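Household Textiles, Unit 4: Checked and Printed Cloth
Handout for the evening course, teacher: Mechthild Ammann

Last time we looked at plain weave. Today we look at how a pattern comes onto a cloth. For our purpose there are two ways: the pattern is woven in, or it is printed on afterwards.

In a woven check, the yarns are dyed before weaving. The colored yarns cross each other and the squares appear by themselves. Both sides look nearly the same, and the lines follow the thread exactly. Gingham is the case you all know.

In a printed cloth, the fabric is first woven in one color and the pattern is put on the surface. Turn over a corner and look at the back – it is usually paler. Printing is free to do what weaving does with difficulty, for example hearts, letters or very fine curved lines.
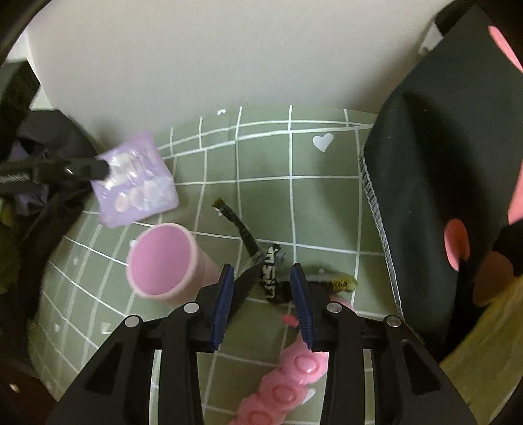

The weak point of printing is the grain. If the cloth was a little crooked when it went under the screen, the lines of the print do not follow the thread. With small flowers you will hardly notice it. With a grid you notice it at once, and you must decide: do you cut along the thread or along the line? For a tablecloth I cut along the printed line if the difference is small. For clothing I always follow the thread, otherwise the garment twists after washing.

Wash the cloth before cutting. Cotton can shrink up to 5 percent, mostly in the length. Prints should be washed inside out at 30 degrees and ironed on the back.

For the hem of a tablecloth, fold twice and press well before you sew. Reto Hauser will show mitered corners in the next unit, so please leave the corners open for now.

Homework
Bring two pieces of checked cloth from home, one woven and one printed. Pull a single thread from the edge of each and note whether its color changes along the length.
Read the pages on pigment printing in the reader. The part about the Bordale mill is optional.

Those who missed Unit 3 can get the sheets from Konrad Auer.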